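3.2 Table surfaces and the place of flowers

In the second part of the study we looked at how the residents of Fladerthorpe arrange flowers on the tables they use every day. Earlier work on domestic decoration, including the survey by Quan, has treated the vase and the table covering as separate choices. Our interviews suggest that many households make these choices together, and that the covering is often bought first. Of the 50 households which took part, 11 told us that they had changed the covering at least once because the flowers of the season did not suit its colour.

Printed botanical patterns were discussed in most of the interviews. Several participants said that a pattern with small motifs on a white ground is easier to live with than a plain cloth, as fallen petals and drops of water are less noticeable on it. Others had the opposite opinion and found that real blossoms lose their effect beside printed ones. This disagreement was strongest in the Rullum building, where the kitchens are narrow and the table usually stands close to the wall.

We therefore distinguish between two arrangements. In the first, which we call matched, the flowers repeat a colour already present in the covering. In the second, called dominant, one large bloom is much stronger in colour than anything printed below it – the pattern then serves as a quiet background. Figure 4 belongs to the dominant type: the scarlet of the flower is brighter than the rust-red and terracotta of the printed buds, and the gray-green stems of the pattern remain soft beside it.

Clear glass was the preferred material for vases in both types. Participants valued that the stems and the water level can be checked without lifting the vase, and seven of them mentioned that ribbed glass hides fingerprints and lime marks better than smooth glass.

Figure 4. Red gerbera-style flower and ribbed glass vase on a botanical print, dominant arrangement.
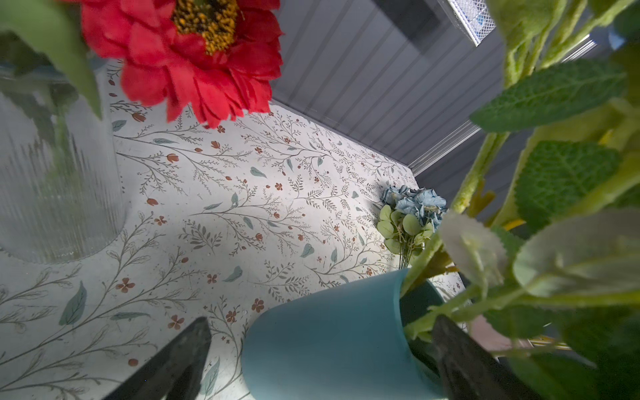
The preference for clear glass was less common among the older participants, who more often kept a ceramic vase received as a gift and chose the covering to go with it.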